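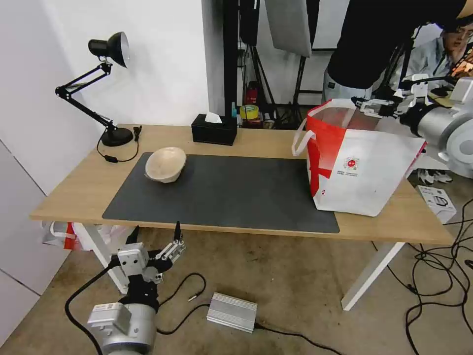 4.2 Setting up the desk lamp

1. Place the base on a flat surface, at least 5 inches from the edge.
2. Route the power cord along the back of the desk. Keep the inline switch within reach.
3. Loosen the arm joint, set the height, and retighten by hand. Do not use pliers.
4. Fit a bulb of 13 watts or less — LED only.
5. Plug in the cord and press the switch.

Note: The Feltov clamp mount is sold separately. See section 4.3.

CAUTION: The metal shade gets hot. Unplug the lamp and wait before changing the bulb.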